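One Corridor, No Way Out

Declan Foley's night-shift thriller Resus is loud, sweaty and made for nothing. We caught up with the people behind it before they fell asleep.

Quarter past nine in the morning and Declan Foley is eating chips. Breakfast, he says. Or dinner. He's been up with the sound mix since yesterday and has the look of a man who has heard the same door slam 1000 times, which he tells me is the real number. Someone kept a tally on the wall.

The door matters. Resus, if you've missed the fuss, is a thriller set over one shift in a hospital that is meant to close in the morning. A junior doctor, a porter, a patient who won't give his name. The lifts go. Then the phones. Then somebody starts locking the doors from the other side, one after the other, and you hear each one before you see it. Simple as that. It shouldn't work as well as it does.

I saw it in March at the Vondetti, all 357 seats taken and a row of people standing at the back who I don't think had tickets. Bad cough in row F. By the halfway mark the cough had stopped. Make of that what you will.

Foley came out of short films, most of them about his uncles. Nothing in them says thriller. One is a man trying to return a kettle. But watch the kettle one again (it's on the extras of something, I forget what) and the same trick is there, the camera sat at the counter a bit too long, the other customer a bit too close. He likes a queue. He likes people who can't leave.

"I'm not scared of ghosts," he says. "I'm scared of waiting rooms. You give your name and then you've got no power at all."

So the film has a lot of waiting in it. Long stretches of nothing, strip lights, a vending machine that hums in a key the composer then wrote the whole score around. The score is out on Grendico, a label that normaly does brass bands, and it is a horrible thing to listen to in the car. I tried. Had to pull over for a sandwich.

The cut that nearly wasn't

Poonam Jaiswal edited it in her spare room. She got handed 364 hours of footage and a note from Foley saying sorry. The first assembly ran past three hours and had a love story in it.

"Awful," she says. "Lovely actors, awful. They'd be kissing and I'd be thinking, who's watching the door?"

Out it went. Foley sulked for a fortnight, by his own account, then asked for more to come out. What's left of the romance is one look across a trolley, and it's the best moment in the film. Jaiswal cut it four different ways and used the first.

She's blunt about the rest of it as well. Middle section still too long, she reckons. The porter's story about his brother should have gone. I disagree, I think it's the bit that makes the ending hurt, but she has watched it more than I have and she wasn't in the mood for a debate. Phone ringing, dog barking, next job already late.

Where the money went

There wasn't much. Daly, the distributor, came in after the shoot and paid for the grade and the mix, and before that it was Foley's savings and a loan from a cousin who gets a thank you in the credits and a walk-on as a man with a broken wrist. He's good, the cousin. Very convincing wrist.

They shot nights in an old college block with the heating off. You can see breath in some shots. Foley was going to have it painted out and then decided a dying hospital would be cold, so it stayed, and now people write to him about what it means. He's stopped correcting them.

The ending has split people. No spoilers. I'll say that the last door doesn't do what the others did, and that a man behind me at the Vondetti said "oh come on" quite loudly, and that the woman with him told him to shut up. I'm with her. It's a mean ending but a fair one – everything you need is in the first ten minutes, if you were listening and not hunting for your Maltesers.

My own gripe is the police inspector. Turns up late, shouts, explains the plot to a wall. You could lift him out whole. Jaiswal laughed when I said so and wouldn't say more.

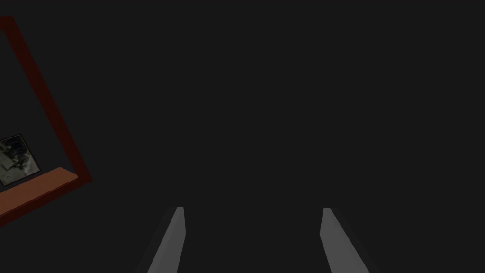 What's next

A comedy, Foley says, then changes his mind while he's saying it. Maybe a comedy. There's a script about a ferry crossing that never docks and it has jokes in the first half. Daly want first look. Jaiswal has told him she'll only do it if he shoots less, and he has promised, and she doesn't beleive him.

He finishes the chips. Goes back in to listen to the door.

Resus is in selected cinemas now, with late shows at the Vondetti through the end of the month.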